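Flooring & Finishes > Refinish without sanding?

esi_q
Thursday, April 9, 2020
Has anyone used the Daststead no-sand renewal kit on a wood floor? You get a liquid cleaner, a bottle of what they call bonding prep, and a topcoat. Their page says it "restores any wood floor in a weekend" and I've now read that sentence enough times to stop believing it. I have a front room and a hallway to do. A local outfit quoted me 3000 for a full sand and three coats of oil-based poly, which made me sit down. The kit is 71 a box and I'd need 2 boxes. The price gap is so big that one of those numbers has to be hiding something.
Esi Quansah, Kenport

kollar_s
Any wood floor? Waxed ones too? I'd love to see that. Topcoat over wax peels, and there isn't a prep bottle I'd trust to get all of it out of the gaps. I don't know what's in theirs and I notice they don't say.
What's on the floor now?

esi_q
That's the trouble, I don't know. The last owner told me varnish. Her brother told me he waxed it every August. One of them is wrong or they're both right, and I don't like the second option at all.

vlasta m
Put a drop of mineral spirits on a white rag and rub a corner where the sofa goes. If the rag picks up a yellow or brown smear it's probably wax. Then put a drop of water on another spot and leave it ten minutes. If it soaks in and goes dark, your finish is worn through there and a recoat won't save it, kit or no kit.
I did a screen and recoat myself with a rented buffer, two rooms, and it's held up for 7 years. So it isn't all snake oil. What you're paying extra for in a kit is the box.

marcela_simko
I'm going to disagree with both of you a bit. I used that exact kit in a rental in Sasivstead and it was fine. It was water-based poly underneath and I followed the directions. It looked better after than before. People on here act like anything short of a drum sander is a scam.

kollar_s
Fine for how long?

marcela_simko
Fourteen months, then I moved out.

kollar_s
So fine until you couldn't see it anymore. I'm not trying to be rude, but every good review I've read of these things was written the week after.

marcela_simko
And every bad one was written by somebody who skipped the cleaning step. We can do this all night.

esi_q
OK, rag test done in two corners. The corner by the window: nothing on the rag. The corner by the door: faint yellow. So now I know less than I did. I asked Daststead support and got back "our system works with most residential finishes," which is a step down from "any" and I told them so. No answer yet.
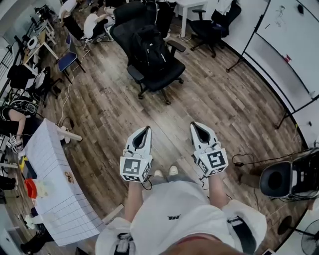 Plank floor

Water test next. I'm doing three spots in the front room and one in the hall, and I'll wait the full ten minutes on each.

benes_k
I can't judge a finish from a photo and I wouldn't trust anyone who says they can, so I won't try. Faint yellow could be wax, or it could be old floor polish, the acrylic mop-on stuff, or plain dirt. Try a bit of ammonia in water on the door corner. If it turns milky and gummy, that's acrylic polish and it'll have to be stripped.
Also, get a second quote. 3000 may be fair or it may be the "I don't really want this job" price. Ask what grit they finish at and whether furniture moving and trim are in it. Malý did my mother's upstairs and the number dropped a lot when she said she'd pull the carpet staples herself.
Kristýna

vlasta m
Seconding the quote. I'd ask them straight out if they'd do a screen and recoat too. Some won't offer it unless you ask – there's less money in it.

kollar_s
Some won't offer it because when there's wax in the floor, it fails and they get the phone call. Both can be true.

esi_q
Water results. Window side beaded up and wiped off clean on both spots. By the door it went dark in under five minutes. The hall went dark too. So the parts we walk on are worn through and the parts we don't walk on are fine, which I suppose I could have guessed for free.
I haven't tried the ammonia yet, have to buy some.

marcela_simko
With bare wood in the hall I wouldn't use the kit there either. I'd still use it in the front room.

kollar_s
And have two rooms that don't match, with a line at the doorway?

marcela_simko
There's a threshold, presumably!

esi_q
There is a threshold. I'm not sold on any of this. I'll get the second quote with the hall and the room priced separately, and no boxes get ordered before that.

benes_k
Ask for the cure time in writing while you're at it. "Dry in a day" and "you can put the rug back" are weeks apart with oil-based.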